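Teleoperators wanted for household task recording, paid part-time work
Korletey project, Wasetari site, Findatdale

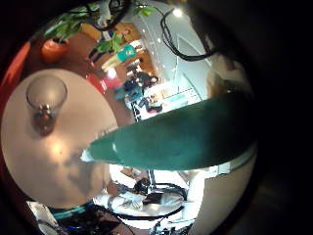
View from the wrist of the arm, with a round table and a drinking glass on the left.

Wasetari is searching for people who want to learn how to guide a robot arm by hand and by remote control. The recordings that you make will be used in the Korletey project, where we study how a robot can learn ordinary table and kitchen tasks from a person who shows them many times. We are a small laboratory in Findatdale and we share the ground floor of our building with two other companies.

You do not need to be an engineer. In the last round, our operators included a former dental assistant, two students of music, a bus driver who had retired and a person who was between jobs. What they had in common was patience with small movements. If you like to repair watches, paint figures, knit or park a long trailer backward, you will maybe like this work too.

We have 13 places for the round that begins in March. Please read the full text before you apply, also the part about motion sickness.

What the work is

There are two kinds of sessions, and every operator learns both.

In the hand-guided session you stand beside the arm and hold it near the wrist. The motors are set to a soft mode, so the arm follows you with little force. You bring the gripper to the object, close it with a button under your thumb, carry the object to the place where it should go, and open the gripper. The arm remembers the path. This kind of session is good for learning how the arm moves, and where its elbow wants to go when you are not thinking about it. It is heavier for the shoulders than it looks.

In the remote session you sit at a desk in the next room, behind a door, and you hold two control handles. When you turn your hand, the gripper turns. When you squeeze the trigger, the fingers close. You see only what the cameras give to you. One of them is a small wide camera at the wrist, and its picture is round and strongly bent. A table edge which is straight in life becomes a curve, and the fingers look very big compared to everything behind them. New operators reach too short with this view, almost without exception. After a few days the eye accepts it.

A task is always written on a card, in one sentence. Some cards from the last round:

Take the glass from the table and put it on the tray.
Turn the cup so that the handle is to the right.
Put the spoon in the drawer and close the drawer.
Fold the cloth one time.
Move the plant pot to the other side of the shelf without touching the leaves.

You do the same card again and again, and between two repetitions the objects are moved to new places by the floor assistant. One full set is 40 repetitions. It is normal that some of them fail. We keep the failed ones also, and you mark them with a foot pedal, so please do not try to hide a mistake by repairing it very fast. A dropped spoon which is honestly marked is useful to us. A recording where the operator hesitates for a long time, then hurries, is less useful, and we will show you on your own recordings what we mean by this.

Conditions in the room

We do not record in a closed studio. The project needs the pictures to contain normal life, with furniture, plants, lamps, cables and people in the background who are doing other things. This means that during a remote session you will see people walk through your view, and sometimes a chair will stand where it did not stand yesterday. You should continue when it is safe, and stop when any person comes inside the marked area around the arm. Everybody who works in the building has agreed in writing to be recorded, and visitors are asked at the entrance.

The light also changes during the day. We do not correct it. If a reflection on a glass or on a white tabletop makes it impossible for you to judge the distance, say it in the headset and the assistant will write a note. You are not expected to guess.

Hours and payment

Sessions are in two blocks, from 8:30 in the morning until noon and from 1 in the afternoon until 4:30. You choose one block and you keep it for the whole round. Most operators come for three blocks in a week, and it is possible to do four after the first month. There is no work in the evening.

Inside a block you never operate for more than 25 minutes without a break. The break is paid. The arm will go to its rest position by itself when the time is over, even in the middle of a repetition, and this repetition is then not counted against you.

You receive 93 dollars for each block, including the training blocks at the beginning. Payment does not depend on how many repetitions you finish or how many of them succeed. We tried a bonus for speed once and the quality of the recordings became worse, so it will not come back. Travel inside Findatdale is not paid extra, but there is parking behind the building and a covered place for bicycles.

The round takes 39 working days. If you must leave earlier, please tell us one week before, so that a person from the waiting list can be trained.

Training

The first five blocks are training. You begin with hand guiding, using an arm that holds nothing. Then you move foam blocks, then plastic cups, and real glass comes only at the end. After this you change to the handles, at first with a normal straight camera from the side, and later with the wrist camera alone.

We use a teaching program with the name Brustalum, which runs on the desk computer. It shows your path as a line after every repetition and marks the places where you stopped or pressed too hard. Some people find it discouraging on the first day. The lines of our best operators looked like scribbles in the beginning, and we have kept them to show you.

At the end of the training there is a short talk with the session lead. We decide together if you continue. A person who does not continue is still paid for all five blocks.

Who can apply

You must be 18 or older and allowed to work in the United States.

You can use both hands to hold a light object and squeeze a trigger. If you have the use of one hand only, please write to us, we have one desk that is arranged for a single handle and we want to use it more.

Your vision is good enough to read a newspaper on a screen, with or without glasses. Color blindness is not a problem for most cards.

You can follow short spoken instructions in English. Your English does not need to be perfect. The person who writes this advertisement also learned it late.

Left-handed people are very welcome. In the last round we had too few of them, and it is visible in the data.

Experience with video games is not necessary. It helps in the first hours and after that we see no difference.

Motion sickness

Some people feel unwell when they look at the bent picture from the wrist camera while it moves. It is mostly light, like reading in a car, but it can be strong. If you know that you become sick easily in cars or on boats, you can apply only for the hand-guided sessions, where you do not look at a screen. We keep some of the places in every round for this. During the remote sessions you may stop at any moment without giving a reason, and the block is paid in full.

Please do not apply for the remote sessions if you have epilepsy that reacts to light.

Safety

The arm is slow and it stops when it meets resistance, but it is a machine with weight. Long hair must be tied, and loose sleeves, bracelets and necklaces stay in the locker. Closed shoes are required on the floor, also in summer. There is a red stop button at the desk, one on the wall and one that the floor assistant carries. Anybody may press it, for any reason, and an operator who presses it too often is preferred to one who waits.

What we record about you

We save the movement of the handles, the force on the trigger, the camera pictures and the pedal marks. We do not record your face or your voice at the desk. In hand-guided sessions your hands and arms will be in the pictures, and possibly more of you if you lean forward. The recordings carry an operator number and no name. You can ask for your recordings to be removed until the end of the round. After this they are mixed with the others for training and we cannot take them out any more, so please think about this point before you sign.

How to apply

Fill out the form on the Wasetari jobs page and choose "Korletey operator" from the list. A resume is not needed. In the free text field, please answer these in a few sentences:

Which block do you prefer, morning or afternoon?
Do you want both kinds of sessions, or hand-guided only?
Which hand do you write with?
Tell us something that you do with your hands, at home or at work, and how long it took until you were good at it.

We read every answer to the last one, and it counts more for us than your profession. You will hear from us within two weeks, also if the answer is no. Invited persons come for a trial of one hour, in which you guide the arm by hand and try the handles for a few minutes. The trial is paid with half of a block.

Questions about access to the building, the single-handle desk or the consent form can be sent through the same page before you apply. The entrance has no steps, and the restroom on the ground floor is wide enough for a wheelchair.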